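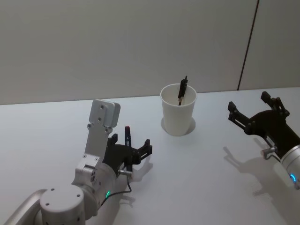
# Arbeitstisch Kesness, weiß

Wer bei uns im Katalog nach einem Tisch sucht, landet früher oder später beim Kesness, und ich gebe zu, dass ich da kräftig nachhelfe! Ich sitze selbst an einem. Vorher hatte ich jahrelang einen dunklen Schreibtisch mit zwei Schubladen, in denen alles verschwand, was ich am nächsten Tag brauchte (Schere, Lineal, der gute Stift, immer der gute Stift). Der Kesness hat keine Schubladen. Er hat eine weiße Platte und eine runde Aussparung, und in die kommt ein Becher. Fertig.

Die Idee dazu stammt von Iordache, die für uns auch die Regale der Reihe Branance bauen. Ich war am Anfang skeptisch. Ein Loch im Tisch, na ja. Inzwischen greife ich beim Telefonieren blind hin und habe den Stift in der Hand - das hat mit den Schubladen nie geklappt.

## Der Becher

Mitgeliefert wird keiner, das fragen viele. Ich nehme einen ganz normalen weißen Pappbecher, leicht konisch, mit etwas ausgestelltem Rand. Die gibt es überall, und wenn einer innen voller Tinte ist, kommt eben der nächste dran. Lange Stifte schauen oben heraus und lehnen sich an den Rand, kurze Bleistiftstummel rutschen leider bis auf den Boden, da muss man ein bisschen angeln. Wer lieber Porzellan oder Blech mag: vorher den Durchmesser unten messen und uns kurz schreiben, wir sagen dann, ob es passt.

## Die Platte
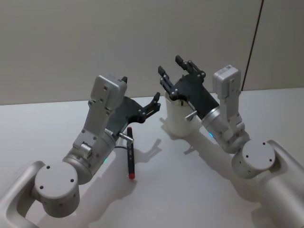

Mit Markern gehe ich auf Weiß inzwischen recht entspannt um. Wasserlösliche Farbe wische ich mit einem feuchten Tuch weg, bei Permanentmarker nehme ich einen Tropfen Spiritus und warte nicht bis September damit. Scheuermilch bitte nicht! Die macht matte Stellen, und die sieht man bei Seitenlicht jedes Mal wieder. Stifte stelle ich übrigens auch gern mal frei auf die Platte, das ist so eine Angewohnheit beim Nachdenken. Die dicken bleiben stehen, die dünnen eher nicht.

Noch ein Wort zur Farbe: Es gibt nur Weiß. Ich habe mir Eiche gewünscht und bin bei Iordache bisher nicht durchgekommen. Vor einer hellgrauen Wand macht sich das Weiß aber sehr gut, und die Schatten darauf sind weich, was ich beim Zeichnen angenehm finde. 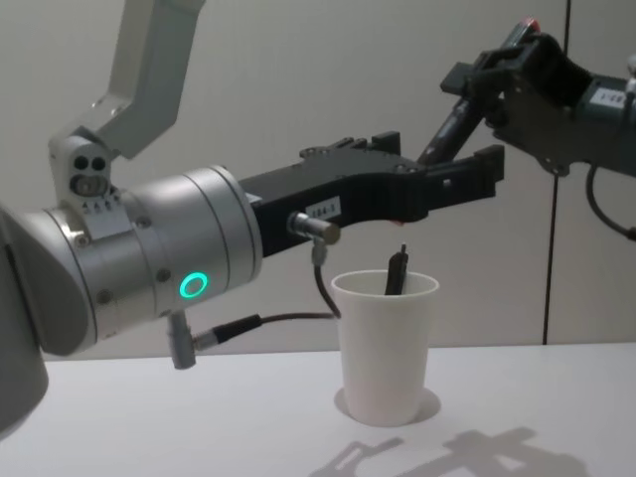
**Team Tische & Arbeitsplätze, Sesimham**

## Maße, Preis und Lieferung

- Höhe: 75 cm, fest
- Plattenstärke: 2 cm
- Aussparung: rund, für Pappbecher
- Preis: 594 Euro inklusive Lieferung
- Stand der Angaben: 26.08.2025

Fast 400 Stück haben wir in Sesimham schon ausgeliefert, und die häufigste Rückfrage betrifft den Aufbau. Also: Die Beine kommen einzeln, die Platte ist fertig, und zu zweit ist das eine gemütliche Sache. Allein geht es auch, dann aber mit einer Decke auf dem Boden und etwas Geduld beim Umdrehen. Das Werkzeug liegt im Karton.

Die nächste Lieferung erwarten wir im September. Wer mag, kommt vorher bei uns vorbei und setzt sich probehalber hin - ein Becher mit Stift findet sich hier immer. Bestellungen bitte mit dem Stichwort „Kesness weiß“ und der Lieferadresse, und bei Altbauten gern gleich dazuschreiben, wie eng das Treppenhaus ist.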